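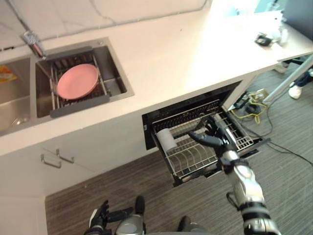

Section 6. Getting Your Team Ready for Its First Match

By now you should have a working Gokent account and a confirmed email address. If you don't, please go back to Section 5 and finish that first. The steps below assume you can sign in and see your own name in the top corner.

This section is written for team captains. Players who aren't captains only need to read "Joining a roster" further down, though you're very welcome to stay for the whole thing, and it does help when more than one person on a team knows where the buttons are.

Before you start

Have these ready:
Your team name and short tag, as you would like them to show on the bracket
The in-game names of everyone on your roster, spelled exactly as the game spells them
A logo, if you have one (square, with a plain or clear background)
Gokent client build 674 or newer, which you can check under Help, then Version

Note: Older builds will open and look perfectly normal, but they can't see the October season. If the season list is empty, update the client and restart it before you write to us. It's a very common puzzle and nearly always ends right there.

Creating the team

1. Open the client and choose Teams from the left-hand menu.

2. Click New Team. Type the full name first and the tag second. The tag is what casters and opponents will see most of the time, so pick something you'll be happy to hear read out loud (we have heard some regrets on this point!).

3. Choose your game and your region. Teams play in one region for a whole season, so if your players are spread out, talk it over together and pick the region where most of you get a good connection.

4. Upload your logo, or skip this and come back later. Until you add one, the bracket shows your tag in gray letters.

5. Click Create. You are now the captain, and a small crown appears next to your name on the team page.

Caution: The team name can be changed as often as you like before registration closes. After that it is locked until the season is over. Please check the spelling now, while it's easy.

Joining a roster

A full roster is seven players: your five starters and two substitutes. You can register with just the five, and plenty of teams do, but a substitute is a lovely thing to have when somebody's internet goes down in the middle of the evening.

1. On the team page, the captain clicks Invite and copies the link.

2. Each player opens the link while signed in to their own account, then clicks Accept. Signing in first matters here. A player who opens the link while signed out will be walked through making a new account, and then you'll have that person in the system twice.

3. Each player connects their game account under Profile, Linked Accounts. The game's own sign-in window will pop up, and when it closes there should be a green check beside the game name.

4. The captain opens the Roster tab and sets each player as Starter or Substitute. Drag the names to change the order. The order is only for show and has no effect on the match.

Note: A player can be on one roster per game per season. If the client says "Player already rostered," ask that player to leave the old team first. Their old captain does not have to approve it.

Registering for the Wullton Open

The Wullton Open is the league most new teams start with, and it's a friendly place to learn the routine. Registration works the same way for the other leagues in the client.

1. Go to Leagues and choose Wullton Open. Read the rules page all the way down; the Register button stays gray until you reach the bottom.

2. Pick the team you want to enter. If you captain more than one, look twice at the tag here.

3. Choose your preferred match times. Tick every slot your team can really make, and leave the rest alone. It's tempting to tick them all and sort it out later, but the scheduler takes you at your word.

4. Click Register, then Confirm. Your team status changes from Draft to Pending. An admin looks over each entry, and once that's done the status reads Approved.

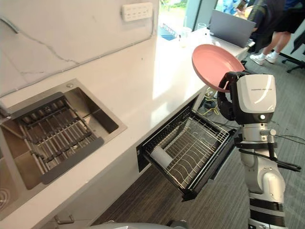

Robot arm holding a pink plate beside the counter and sink.

Setting up voice and the match lobby

Gokent uses Ondbridge for team voice. It comes with the client, so there is nothing extra to install, but the first run does need a little attention from you.

1. Open Settings, then Voice. Choose your microphone and your headphones by name. Leaving both on Default usually works until the day you plug in a controller with its own headset jack, and then it very much doesn't.

2. Click Test and talk the way you would in a match, including the shouting. The bar should move into the yellow when you're loud and stay out of the red.

3. Choose push-to-talk or open mic. With push-to-talk, pick a key that your game isn't already using.

4. Click Join Practice Room. Have the whole team join at the same time and let each person say a few words. Fix any volume problems here, one player at a time, using the slider beside each name.

5. Still in the practice room, click Ready Check. A window should appear on every player's screen. Anyone who doesn't see it needs to turn off Do Not Disturb in their computer's notification settings.

Caution: Don't change your microphone while a ready check is open. Ondbridge drops you from the room for a moment when the device changes, and the lobby counts that as leaving.

Turning on the stream overlay (optional)

If somebody on your team streams, the Belhaj overlay will show the score, both tags, and the map on their broadcast.

1. Open Settings, then Streaming, and switch on Belhaj Overlay.

2. Copy the overlay address and add it to your streaming program as a browser source.

3. Set your stream delay. The league rules page gives the shortest delay allowed, and the overlay will match whatever you enter.

4. Start a practice lobby and check that the score box isn't covering the minimap. If it is, drag it somewhere else in the Layout window and click Save. Layouts are saved per game.

Note: The overlay address belongs to your account. Please don't paste it into a public chat. If it gets out, click Reset Address and the old one stops working right away.

If something goes wrong

Status stays on Pending: look for a message under Teams, Inbox. The admin may have asked for a new logo or a different tag.

The check beside the linked game turns orange: the game has signed you out. Unlink it, link it again, and the check should go back to green.

A player can't hear anyone: have them leave the voice room and join again, and then check step 1 of the voice instructions.

The Ready button is gray: someone on the starting five is offline, or is still marked as Substitute on the Roster tab.

For anything else, use Help, then Contact, and include your team tag and build number so we can find you quickly.

Section written by Érica Peixoto. Last updated 24 Sep 2024.

Next: Section 7, Match Day and Reporting Scores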